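4. What parents wrote down: food, beds and the car park
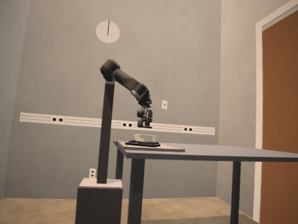 The diaries were meant to be about information. We had asked parents staying with a child on a long-stay ward to note, whenever they could face it, what they had been told that day, who had told them and whether it had made sense. We gave them a ruled notebook, a pen and the Trakasier app for those who preferred to type. What we got back was a great deal about toast.

We had 20 families across the wards at Zirbridge and Clostard, each taking part for up to 10 weeks, and between them they made more than 1000 entries. We had drawn up a coding scheme in advance, with a branch for diagnosis, a branch for treatment and a small twig labelled "practical". By the end of the pilot the twig was holding up most of the tree, and we started the scheme again. The revised version has food, sleep, washing, parking, brothers and sisters, and work, with medical information as a seventh heading that we had previously assumed to be the whole subject.

4.1 Food

Children on both wards are given meals and parents are not. This is well known to everybody who works there and comes as a surprise to everybody who arrives. The parents' kitchen at Zirbridge has a toaster, a kettle and a fridge in which items must be labelled with a name and a date. Unlabelled items are thrown away in the morning. Several parents recorded losing a dinner this way, and one described the discovery in more detail than she gave to the consultant's visit on the same page.

It would be easy to read this as displacement, and one reviewer of an earlier draft did. We are less sure. A parent who has not eaten since the previous afternoon is going to have trouble following an explanation of blood counts, and many entries say so in as many words. "Doctor came. Was starving. Will ask again tomorrow" is a complete entry. Ward rounds at both sites fell at the hour when the canteen was serving breakfast, so parents had to choose between them. Those with a partner present took turns. Those on their own nearly always stayed for the doctor, and ate biscuits.

4.2 Sleep

Both hospitals offer a bed beside the child, and both describe it as a bed. At Clostard it is a chair that unfolds, and the diaries contain a small body of folk engineering on how to make it do so without waking anyone. Parents passed these methods on to newcomers with some ceremony. There are also six family rooms in a separate building, allocated by distance from home. The distance is measured in a straight line, and this pleases families who live directly across the estuary rather less than it pleases whoever wrote the policy.

Entries made between midnight and 5 a.m. were the longest in the set. They were also where most of the questions were. Parents lay awake composing things to ask, wrote them down clearly and sensibly, and then in many cases did not ask them. When we raised this at interview the usual answer was that the question had looked silly by daylight, or that the doctor had seemed busy. We read the questions. They were good ones, and a fair number of them were about whether the child would be able to go back to school part-time, a matter on which the ward leaflets are silent.

4.3 The car park

We had no plans to write about parking. The diaries left us little choice. At Zirbridge, parents of long-stay children are entitled to a reduced permit, issued by an office that closes at 4 p.m. and sits at the far end of the site from the ward. The permit must be renewed in person, and the form asks for the expected date of discharge. Parents found this question hard to answer. Some put down a hopeful date and had to return to revise it, a trip that one father recorded, each time, under the heading "bad news".

Staff we spoke to knew about the form and disliked it. None of them knew who owned it. It had been produced under an arrangement with Keskinen, the firm that used to run the site, and had outlived the contract.

4.4 What this means for being told things

Our original question was how families come to understand what is happening to their child, and we have not abandoned it. The medical entries show that most parents did understand, eventually, and that they got there through repeated short conversations, often with a nurse doing something else at the time. Formal meetings were remembered mainly for the room they were held in. Written summaries were kept, folded, and read by grandparents.

The practical entries bear on this more than we expected. On days when a parent had recorded trouble with food, sleep or the car, the notes on what they had been told were shorter, and more likely to end in a question mark. We cannot say that one caused the other. A bad day is a bad day in several directions, and a child who is poorly overnight will spoil both the sleep and the conversation. The pattern held in June as it did in the winter months, when the toaster at Zirbridge was out of use and the entries became noticeably short.

Section 5 takes up the interviews with brothers and sisters, who were mostly concerned with the vending machine.

Figure 1. Computer-rendered view of a dark grey arm on a tall post, with its gripper above a table.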